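第4章　豆を煮る

4.1　この章で学ぶこと

乾燥豆は、家庭の台所でもっとも扱いを誤りやすい材料の一つである。値段が安く、長く保存でき、煮方さえ身につければ失敗は少ない。それでも「硬いまま残った」「皮だけむけた」「煮くずれた」という声は毎年の受講生から出る。本章では、浸水、下ゆで、本煮、調味の順に工程を分け、それぞれの段階で豆の中に何が起きているかを確かめていく。第3章で扱ったでんぷんの糊化は、ここでも前提になる。忘れている場合は先に読み返しておくこと。

使う豆は、白いんげん豆、ひよこ豆、レンズ豆の三種類である。このうちレンズ豆は浸水の必要がなく、4.5節で別に取り上げる。

4.2　浸水

乾燥豆の水分は少なく、そのまま火にかけると外側と内側で煮え方に差が出る。浸水はこの差を小さくするために行う。豆250gに対し、水は豆の体積の四倍を目安とする。容器は豆がふくらむことを見込んで大きめのものを選ぶ。 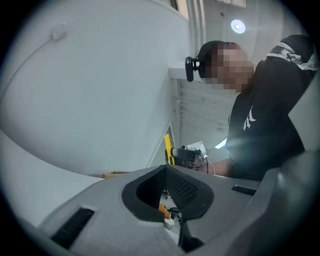 浸水の時間は豆の種類と水温で変わる。夏の台所では水が傷みやすいので、8月の実習では必ず冷蔵庫に入れる。冬は室温で一晩置いてよい。十分に水を吸った豆は、半分に割ったときに断面の色がそろっている。中心に白く粉っぽい部分が残っていれば、まだ足りない。皮にしわが寄っているだけで判断しないこと。しわは吸水の途中で現れ、豆が水を吸いきると消える。

古い豆は吸水が遅い。収穫から二年を過ぎたものは、時間を延ばしても中心まで水が入らないことがある。購入した日を袋に書いておく習慣をつけたい。

4.3　塩を入れる時期

浸水の水に塩を加えるかどうかは、教える人によって意見が分かれる。古い料理書の多くは、塩を入れると豆が硬くなると書いている。一方、薄い塩水に浸すと皮がやわらかくなり、破れにくいという考え方もある。皮に含まれるカルシウムの一部がナトリウムと入れ替わり、ペクチンがゆるむためである。

本書では、浸水に1%の塩水を用い、浸したあとは水を捨てて洗い、新しい水で煮る方法を標準とする。酸は別に考える。トマト、酢、レモン汁は豆がやわらかくなるのを妨げるので、芯がなくなってから加える。トマト煮込みを作るときに順序を間違えると、二時間煮ても硬いままになる。 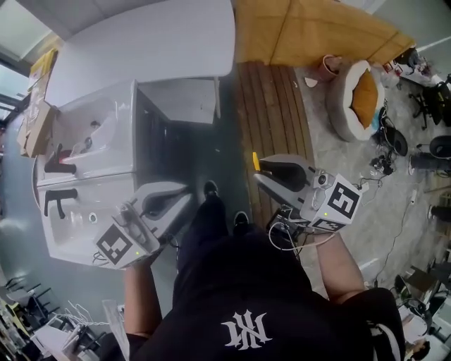 ジネヴラ・マンクーゾは、塩水に浸す方法にも弱点があると指摘する。大粒の白いんげん豆では皮がやわらかくなりすぎ、サラダに使うと口の中で物足りない、というのである。彼女の教室では、サラダ用の豆は真水に浸し、煮上がりの10分前に塩を入れ、煮汁の中で冷ましている。

この指摘はもっともで、豆の用途によって方法を選んでよい。煮込みやスープには塩水、形と歯ざわりを残したい料理には真水が向く。どちらの場合も、煮汁の中で冷ますことは共通している。熱いうちにざるに上げると、表面が急に乾いて皮が裂ける。

4.4　実習1　白いんげん豆の基本煮

材料（四人分）
乾燥白いんげん豆　250g
水（煮る分）　1.5リットル
にんにく　一片
セージの葉　三枚
オリーブ油　50ml
塩　小さじ一

手順
1　塩水に一晩浸した豆を洗い、鍋に移して分量の水を加える。
2　中火にかけ、沸騰したらあくを取る。そのまま10分間しっかり沸騰させる。
3　火を弱め、にんにくとセージを入れる。豆がかすかに揺れる程度の火加減を保つ。
4　40分たったら五粒取り出して食べる。一粒でも芯があれば煮続け、10分おきに同じように確かめる。
5　塩とオリーブ油を加えて火を止め、ふたをして冷ます。

手順2の沸騰は省略しない。生のいんげん豆にはレクチンが含まれ、低い温度で煮ただけでは十分に分解されない。保温調理器だけで煮る場合も、先に鍋で沸騰させておく。

煮汁は捨てずに取り分けておき、4.6節のスープに使う。冷蔵で三日もつ。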